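Grout Gets the Last Word

Most people spend weeks on the tile and five minutes on the grout. They pick a color from a card at the counter, usually white, and find out a year later that the joints are what they look at every morning.

Keskin, a small tile showroom in Utora, keeps over 100 grout samples on a back wall. Each is a finished joint between two pieces of tile, sealed and dry, and customers can carry them to the window. Grout dries lighter than it looks in the bucket, and a wet patch tells you very little.

The first choice is sanded or unsanded. Sanded grout suits wider joints, where the grit keeps the mix from shrinking and cracking. Unsanded is smoother and goes into narrow joints, and it is safer on polished stone that scratches.
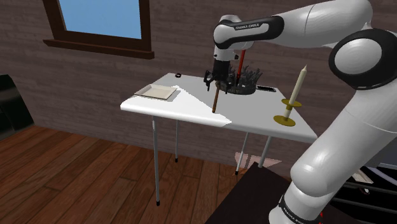
A Franka Emika arm over a white tabletop, gripper open.

Color comes next. A grout close to the tile makes a wall read as one surface. A darker one draws a grid, which can look sharp with plain white squares and busy with anything handmade. Handmade tile varies at the edges – a strong contrast will show every bit of it.

Cletent, a two-person setting crew that works out of the same building, asks clients to live with a test board for 5 days before signing off. The board goes in the room where the tile will go, and it stays there through morning light and lamplight. 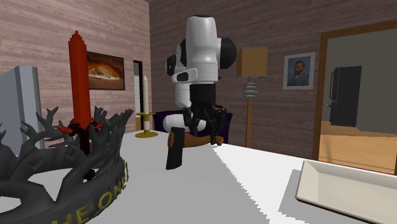

The crew also mixes small batches. A bathroom floor done from one big bucket tends to stiffen before the last corner, and adding water at that stage leaves pale blotches. For a recent job at the Flallus, an old hotel with 500 square feet of lobby floor, they measured the water for every batch and blended dry powder from several bags first.

Sealing waits until the grout has cured. Epoxy types generally skip that step, but they set fast and the haze has to come off the same day.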